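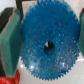 A blue plastic gear with small teeth.

How to send your short film to a festival for the first time

I finished my first short film, Skomach, two years ago, and I made many mistakes when I started to send it out. I write down the steps I use now, in the order I do them.

1. Check the length. Many short film programs have a limit, and the end credits are counted too. My film was 28 minutes long and this closed many doors. Programmers have to fit several films in one block. If you can cut it, cut it before you pay any fee.

2. Ask about the premiere rules. Some festivals want a film that was never shown in the country. If your film is public on the internet, write to them first. A private link with a password is normally fine.

3. Make a budget. I put aside 300 dollars for fees and I spent it in one month on festivals that were too big for me. Now I choose three large ones and the rest are small. Zurnthorpe was a small one, and it was there that I met my editor, Jade Ross.

4. Prepare the texts. You need a synopsis of one sentence, a longer synopsis, and a short biography of the director. Let a native speaker read them. Jade found in my synopsis the word "sensible" where I wanted to say "sensitive", and it was already sent to Morin.

5. Do the subtitles early. Put them also in a separate file, with the time codes. Watch the full film one time with the sound off and only read.

6. Export two versions. One is small, for the online link, and the other is full quality, for the screening. Play both until the last second on another computer.

7. Keep a table. I write the name of the festival, the deadline, the fee, the password I gave and the answer. For Plinau the early deadline was in October, and I lost it by one day because I did not look at the time zone.

When the answer is no, I write it in the table and leave the link open until the festival is finished.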